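Vumton Home Internet: Frequently Asked Questions

My router has arrived. Where should it go?
Somewhere central, off the floor and out in the open. Most people put it behind the telly, inside a cupboard, next to the fish tank. Your router will cope, but your back bedroom won't.

Do the antennas do anything, or are they for show?
They work, and they fold, swivel and occasionally flop.

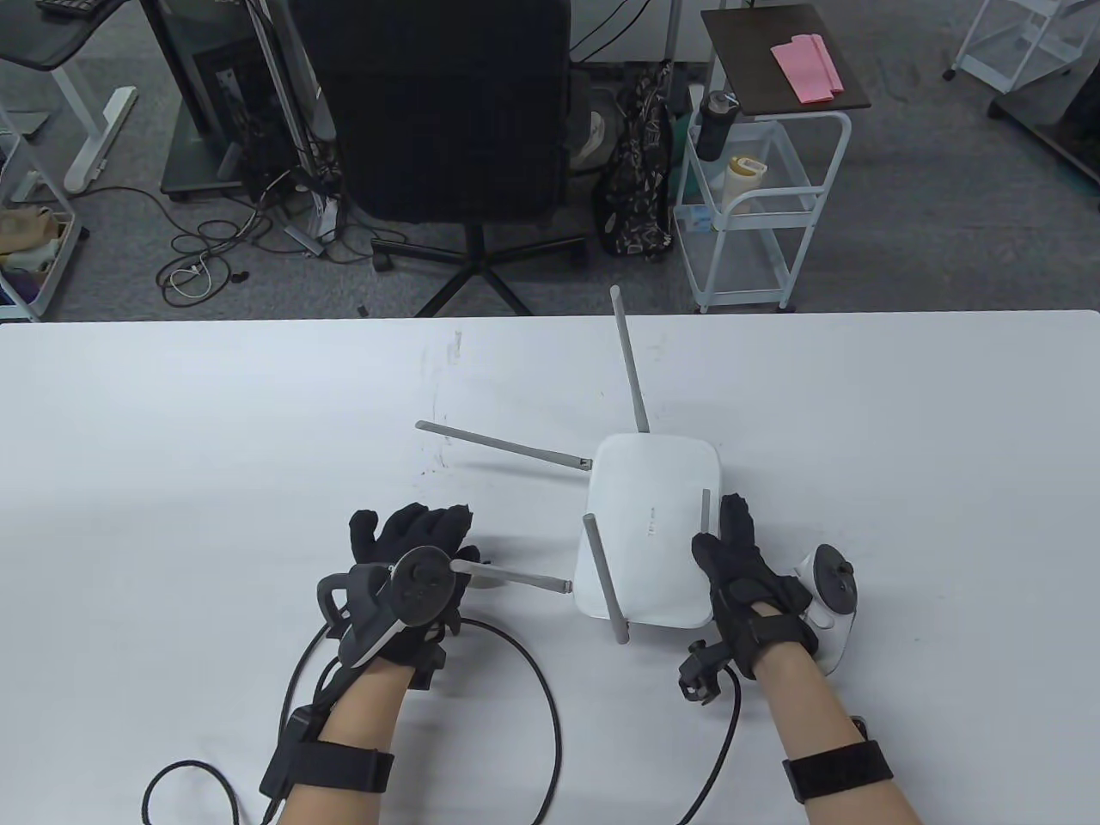
Antenna position matters more than people expect, particularly in a double-storey house. Signal spreads out sideways from each antenna, so a row of them all standing to attention covers one floor nicely and leaves upstairs to fend for itself. Mix the angles. With five grey antennas on a white router, you might stand a couple upright, lean a couple over and lay one out flat, as with the one being held sideways over the table. Hold the router steady with your other hand while you move them. If a hinge resists, stop. We charge for snapped ones.

Which plan do I need?
Batista 21 suits one person and their email. Batista 100 handles a household with teenagers. Batista 400 is for people who like telling other people they have it.

What is error 61?
The router can't find our network. Check the cable into the wall socket, then check it again as though you hadn't just checked it. Restart and give it five minutes.

Can I keep my old Pevent modem?
Yes, as a doorstop. Pevent units don't work on our service.

The Omov app says I'm offline, but I'm reading this.
The app is a pessimist. Log out, log back in, and it should cheer up.

When can I ring you?
From 8 am to 8 pm. Hold music is by popular demand, although we've misplaced the survey.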